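Gusico hand gripper (maintenance)

From the Trillari Workshop Reference, section Handling Tools

The Gusico hand gripper is a hand-held two-jaw gripping tool used in pairs at a sorting and packing cell. The operator carries one tool in each hand and moves mixed household goods between trays. The motions are later repeated by the robot arms of the same cell, which carry jaws of the same shape. This article treats the setting up, the daily care and the repair of the hand tools. For the arms see Clatard arm mount, and for the software see Trillari recorder.

Contents
1 Construction
2 Setting up
3 Jaw pads
4 Daily care
5 Common faults
6 Trial objects
7 History
8 See also

Construction

The tool consists of a black frame, two jaws, a trigger and a camera holder. The frame plates have cutouts, which make the tool lighter and give access to the linkage without taking the plates apart. The plates are held by screws with round heads. In the Gusico tool both jaws move together through one linkage, so that the middle point between them remains at the same place when the trigger is pulled.

Each jaw carries a rubber pad on its inner side. The pads are wearing parts and are changed many times during the life of the tool. The frame itself is seldom changed, except after a fall on a hard floor.

Setting up

A new or repaired tool is set up on the bench before it goes back to the cell. The order of the steps is of importance, as the trigger stop depends on the jaw position.

First the linkage screws are tightened by hand and then turned back by a quarter of a turn. A linkage which is too tight will return slowly, and the operator will start to push the jaws open with a finger, a habit that is difficult to remove later. Then the jaws are closed without an object. The two pads should meet over their whole length. If they meet only at the tip, the rear screw of the jaw is loosened and the jaw is pressed flat against the other one while the screw is tightened again.

Finally the trigger stop is set. With the trigger fully pulled the pads should be lightly pressed together, and a strip of paper put between them should be held but not torn when it is drawn out. The camera holder is fixed last, and the recorder is started in order to see whether both pads are in view.

Both tools of a pair should be set up on the same bench and by the same person. Merle Tipoki, who wrote the first service sheet for the cell, recommended to exchange the tools between the left and the right hand during the check. A difference in trigger feeling is noticed more quickly in this way than by any measurement.

Jaw pads

The pads are supplied by Deschamps in a soft and a hard grade. The soft grade is the usual one for mixed goods. The hard grade lasts longer but it slides on polished metal and is mostly kept for cardboard.

In the service plan of the cell, soft pads are inspected after 400 grips and replaced after 1000. The plan counts a grip each time when the jaws close on an object, also if the object is dropped afterwards. Pads are always replaced on both jaws together. When a new pad works against an old one, the object turns in the grip while it is being lifted.

The old pad is pulled off from the tip towards the frame. Remains of glue are removed with a plastic scraper, never with a knife, and the seat is wiped with alcohol. The new pad is pressed on for a minute and the tool is left to rest overnight.

Daily care

At the end of the shift the pads are wiped with a cloth and plain water. Plush toys leave fibres on the rubber, and these reduce the hold on smooth objects more than dust does. The linkage is blown out once a week. Oil is not used, because it comes to the pads sooner or later.

Common faults

Slow opening. The linkage screws are too tight, or there are fibres at the pivot.

Object turns in the grip. The pads are of unequal age, or the jaws meet only at the tip.

Clicking at the trigger. Usually the stop screw is loose. Hamish Cartwright also described a case in which the spring end had left its hole, which gives the same sound.

Camera picture shifted between the two tools. One holder was not pushed home before the screw was tightened.

Trial objects

After setting up, each pair is tried at the cell with a small collection of objects. Soft objects show little, as almost any pair of pads can hold them. A smooth, round and rigid object is more demanding, as it touches each pad only along a narrow line. It is taken from the side, lifted above the tray and kept there while the operator watches whether it creeps. The trial is done for both hands.

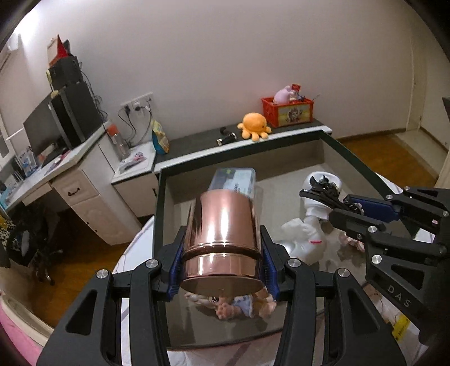 Copper-coloured tumbler held on its side between the blue pads; the second gripper is at the right.

If the object creeps, the pads are cleaned and the trial is repeated once. If it creeps again, the tool goes back to the bench and the jaw position is checked before new pads are ordered. The result is written in the tool book, together with the pad grade and the grip count.

Plush toys remain in the collection for another purpose. They are used to see whether the jaws catch loose cloth at the linkage, where it can be pulled in when the trigger is released.

History

The first tools at the cell had foam pads, which were glued directly on the jaw and had to be cut away. Witold Mazurek replaced them with the present rubber pads in October. The paper strip test was added by So-yul Kong after a number of tools had come back with broken trigger stops. The service sheet was last revised on June 12, 2024, when the weekly cleaning of the linkage was included.

See also

Clatard arm mount
Deschamps pad grades
Tool book
Trillari recorder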